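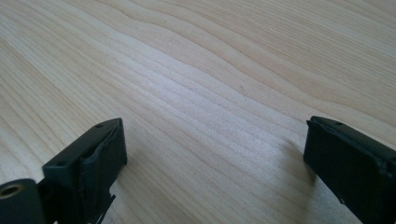

Figure 3. Open gripper over the light wooden tabletop, nothing between the fingers. The edges of both rubbery pads have lifted.

4.2 Table clearing and wiping

The tabletop tasks gave us our best results, and also our most surprising ones. We asked the Wevero policy to do what a person does after lunch: pick up what has been left on the table, put it where it belongs, and wipe the surface. Training used 297 demonstrations collected with the hand-held gripper, with no robot in the room. The policy was then run on the Nirneck arm, which carries fingers of the same shape.

Of 185 trials, the arm finished the whole chore without help in 122. We were thrilled with this number! The earlier Enon baseline, trained on the same demonstrations, finished 61. Most of the gain comes from the approach phase, the few moments when the fingers are open and low over the wood and the policy has to commit to a height. Enon often stopped too high and closed on air. Wevero comes down further, slows, and seems to use the soft shadows under the fingers as a cue for distance. When we evened out the lighting so that these shadows nearly vanished, success on flat items such as coasters and folded napkins fell sharply, while cups were hardly affected.

Wood grain turned out to matter more than we had planned for. The table in Figure 3 has long curving lines that bunch together in some places and spread out in others, with a bright band across the middle where they fade. Poirier, our grasp detector, sometimes took tight grain for the edge of a thin object. Adding 24 demonstrations on the bare table, in which the operator moved over the surface and picked up nothing, removed most of these false grasps. It is a cheap fix and we recommend it to anyone working on patterned surfaces.

Pad wear was the other lesson. Both pads in Figure 3 have a raised lip along one edge. A lip of this kind changes where contact first happens, and on a thin item that can decide the grasp. Bohdana Onyshchenko replaced the pads on the arm partway through the trials, and seven of the items that had been failing regularly were picked up on the next attempt. We report the two halves separately in the appendix.

Is the machine ready to clear a real kitchen table? Not yet. It is slow, it leaves crumbs at the corners, and a wet spoon still defeats it more often than we would like. Tane Ellery can clear and wipe the same table in a fraction of the time while holding a conversation. Even so, in May the arm could not reliably lift a napkin, and it now lifts one, sets it aside and comes back with the cloth. We find that very encouraging, and the wiping motion in particular deserves a closer look, which we take up in Section 4.3.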